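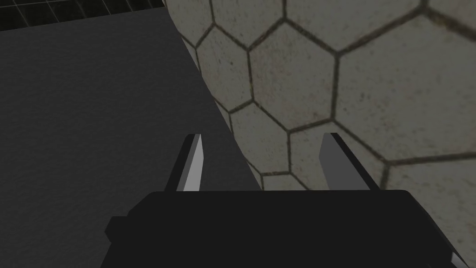 Equipment budget season again. I asked for a gripper. I now own a spreadsheet about a gripper.

Quote from Pralley came in at $3,524. The line in our budget says $2,000. That number was typed in March by someone who had looked at one web page, and that someone was me.

Pralley's price covers the gripper. The mounting plate is extra. So is the cable. The fingers are included, which I'm told is generous of them.

Onitz is cheaper, but delivery is 4 months out and they want a deposit now. I have paid deposits to people with 4-month lead times before. We exchange holiday cards.

So for the moment we do it all in simulation. Two fingers, a dark tabletop, hexagon tiles on the next surface over, and nothing to pick up yet. The tiles have better stains than my actual kitchen.

Upside of the simulated gripper: I can open it as wide as I like and no invoice arrives. Downside: try telling purchasing that the render should count as a demo unit.

Skaveo offered to rent us one. Did the math. Three months of rent and we could have bought the thing, plus the plate, plus possibly the cable.

Someone always asks why we don't get a used one. We did that with the Sasaki project. Great arm. The controller needed a part you could only get by buying another controller.

Current plan: ask for the full $3,524, add a line for the plate and the cable, and call the whole row "gripper, complete." Last year's row just said "gripper."

Form is due 2nd April. If anyone has a spare cable, my messages are open.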